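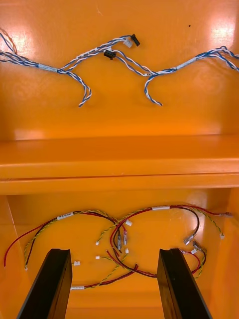 Fig. 7.1. Mazos de cables trenzados, azules y blancos, sobre el panel naranja del fondo.

Gestión de eventos > Manual > Tercera parte: Congresos y convenciones
Inicio | Índice | Capítulo anterior | Capítulo siguiente | Glosario

Capítulo 7
El congreso de empresa: quién lo pide, quién lo paga y quién se sienta delante

Hasta ahora el manual se ha ocupado de celebraciones en las que los asistentes, en mayor o menor medida, querían estar. El congreso de empresa nos obliga a abandonar esa comodidad. Su público acude convocado, lleva una acreditación con el apellido mal escrito y ha calculado ya, antes de recoger la bolsa de bienvenida, a qué hora sale el último tren razonable.

Conviene distinguir tres figuras que el principiante suele confundir. El promotor es quien ha tenido la idea, por lo general en noviembre, cuando descubre que le sobra presupuesto. El pagador es el departamento que se entera de la idea al recibir la factura. El cliente, por último, es la persona que escribe los correos, cambia el orden de las ponencias y firma el acta de cierre. En las empresas pequeñas coinciden en un solo despacho y el trabajo es casi agradable. En las grandes pueden no haberse visto nunca, y el organizador hará las presentaciones, a menudo en el propio vestíbulo.

7.1. El encargo

Tomemos el caso que nos acompañará durante el capítulo. Custwood, fabricante de mobiliario de oficina, desea reunir a sus distribuidores durante dos jornadas. El primer documento que envía ocupa página y media y contiene la palabra «experiencia» once veces y la palabra «aseos» ninguna. Pide un aforo de 500 personas, un ambiente íntimo y un precio cerrado. El alumno atento habrá observado que puede darse cualquiera de las tres cosas, y que dos a la vez exigen ya cierta negociación.

La agencia contratada, Pramell, hace lo que debe hacer toda agencia sensata: preguntar. ¿Los 500 son invitados o asistentes? Resultan ser invitados. La base de datos comercial contenía 1.314 contactos, de los que se habían retirado los duplicados, los jubilados y una papelería que cerró hace años y seguía recibiendo el calendario. De los invitados confirmó algo menos de la mitad, y la sala se contrató finalmente para 200. El lector verá en el apartado 7.4 lo que sucedió con las comidas, que nadie se acordó de corregir.

7.2. La sede

Sobre la elección del recinto se ha escrito mucho, en buena parte por los propios recintos. Las fichas comerciales indican el aforo «en teatro», es decir, con las sillas tan juntas como permite la normativa y sin escenario, pasillo técnico ni mesa de control. Réstese todo eso antes de prometer nada. El salón Bromelo, que es el que visitaremos en los ejercicios, anuncia unas vistas magníficas que desaparecen en cuanto se bajan las cortinas para proyectar.

La visita previa debe hacerse a la misma hora que el acto. Se comprobará el acceso de carga, la altura del montacargas, el alcance de la red inalámbrica con gente dentro y el grosor del tabique que separa la sala de la contigua. Pregúntese siempre qué hay contratado al otro lado. Una ponencia sobre márgenes de distribución compite mal con un ensayo de percusión.

7.3. El programa

El ponente estrella dispone de cuarenta minutos y ha preparado 80 diapositivas. Quien modere la sesión necesitará un reloj visible y cierta frialdad de carácter. En el caso Custwood, la firma de oratoria Lytvynenko cobró un taller completo para enseñar a los directivos a ser breves; el taller terminó con retraso.

Las pausas para café no son un hueco entre contenidos. Para la mayoría de los distribuidores son el contenido, y recortarlas a fin de recuperar minutos perdidos es el error más frecuente de la profesión, por delante incluso del micrófono de solapa sin pila de repuesto.

Al terminar este capítulo, el alumno deberá ser capaz de:

- Redactar un cuestionario de encargo y conseguir que se lo devuelvan relleno.
- Calcular el aforo útil de una sala a partir de su plano.
- Elaborar una escaleta con márgenes creíbles.
- Calcular la diferencia entre inscritos, asistentes y comensales, y comunicársela por escrito al servicio de comidas.

Términos clave: aforo útil, escaleta, acreditación, mesa de control, acta de cierre.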